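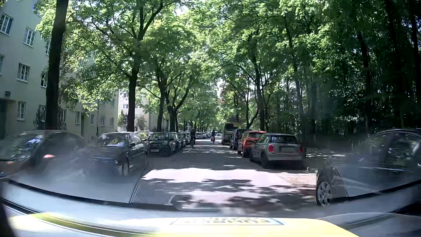

A comment came in under my last post asking why I keep sending people down the residential streets when the main road is faster and has a painted bike lane. It was signed only "Seok rider", and they said the parked cars worry them more than the trucks do.

Fair enough. Doors are the thing I watch for too. On a street with cars parked down both sides I ride a full door's width out, 90 centimetres at the very least and more if nothing is behind me. If a driver has to wait a bit, they wait.

The other thing is light. By May the trees have closed over on most of the old streets, and on a bright afternoon you go from glare to deep shade and back again. Windshields are full of leaves and sky and you can't tell if anyone is sitting behind them. Potholes disappear in the dappled bits. I slow down, keep my sunglasses in my pocket and leave the tail light on all day. Dark clothes vanish under the trees, and most of mine are dark.

The route I use now goes from the Runard end of the neighbourhood through to Nudwood. It adds 3 minutes to my ride to work. There's one awkward crossing, 500 metres before the Nudwood library, where you need to get off and use the pedestrian button. The pavement past that is rough until you reach the school, then it's fine.

I'm still on the same tires as last fall. The rear one is due for replacement and I'll write that up when I get to it.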